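# Kasent cable sleeve kit, after a few months on the arm

I put off buying this for ages, seeing as I already own a drawer full of zip ties and a roll of spiral wrap that cost next to nothing. But our arm at the Cerport workshop had got to the point where every wrist rotation came with a little tug and a creak, and Otis Marchetti (who paid for half the gripper, so fair enough) was getting twitchy about it.

So! The kit. You get 2 lengths of braided sleeve, 10 hook-and-loop straps and 3 clip-on saddles, plus a leaflet that's mostly drawings. Kasent says the sleeve is good for "up to 4,000 flex cycles", which sounds like plenty until you leave a pick-and-place loop going overnight. I haven't kept a tally.

The straps are the star. They're grippy without chewing into the jacket, and I can undo one with cold fingers in November, which I can't say for the old ties. The saddles are a bit rubbish. They clip onto a flat bracket fine but slide on anything curved, and most of a robot arm is curved, so two of mine now live in the drawer with the zip ties.

The sleeve is lovely stuff but the cut ends fray like mad. Hit them with a lighter first (outside, please, it stinks). I also reckon the diameter is on the mean side if you're running air and signal together.

One tip the leaflet skips: leave more slack at the wrist than looks sensible. I went too tidy the first time and had to redo the whole run. Padmavathi Kartha told me to move the wrist through its full range by hand-jogging before doing up the last strap, and I'd do it that way every time now. 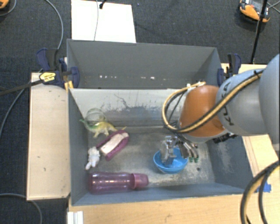 *Gripper down at the blue bowl, with the wide cable loop beside the orange wrist.*

Would I buy it again? The straps on their own, yes, in a heartbeat. Venar sells a bigger sleeve in grey that I might try next, if Otis is still feeling generous.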